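Desk Tidying Set, Sallgate -- data card

Version 2, August. Maintained under the Trusamano project.

Contents

The set covers a single activity: putting small household items away on a desk that has a raised shelf at the back. It holds 384 episodes. Items are ceramic boxes, lidded jars and similar pieces of desk clutter. Each episode carries one instruction, a start layout and a target layout.

Furniture

The surface is a light wooden tabletop with butcher-block grain. The shelf is a narrow plank of the same light wood on thin black legs. It stays in place for every episode, and its top counts as a separate placement zone from the surface below it.
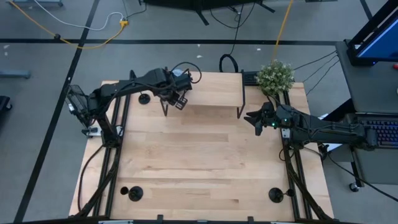 Figure 1. Tabletop and raised shelf, with the potted plant to the right of the shelf.

The plant is scenery. It is never named in an instruction and has no target position. Episodes in which it was knocked are kept and tagged "plant_moved".

Items

Ceramic pieces are listed in items.csv by pattern, then by shape. Pattern comes first in the naming because several boxes share a shape and annotators confused them in version 1. A lid is a separate item only when the instruction mentions it -- otherwise box and lid are treated as one.

Placement rules

An item is "on the shelf" when its whole base rests on the plank. Overhang of any amount is labeled "partial". Two items are "together" when the gap between them is under 100 mm. Stacking is not used.

Instructions are short and use everyday words: "put the flowered box next to the blue and white one", "clear the front of the table".

Splits

Train has 310 episodes. The remainder is held out, divided by item pairing, so no held-out pairing occurs in train. The Delorme list gives the pairings in full.

Known issues

Pattern names are inconsistent in the oldest instructions. "Flowered", "floral" and "purple" can all mean the same box.

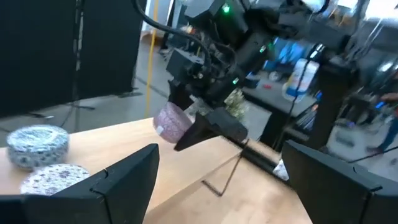 Kalov objects to the naming rule: pattern first is fine for boxes, but it breaks down for plain jars, which all end up as "white", and shape should lead for those. The change is open for version 3.

Files

items.csv, layouts.csv, instructions.txt, splits/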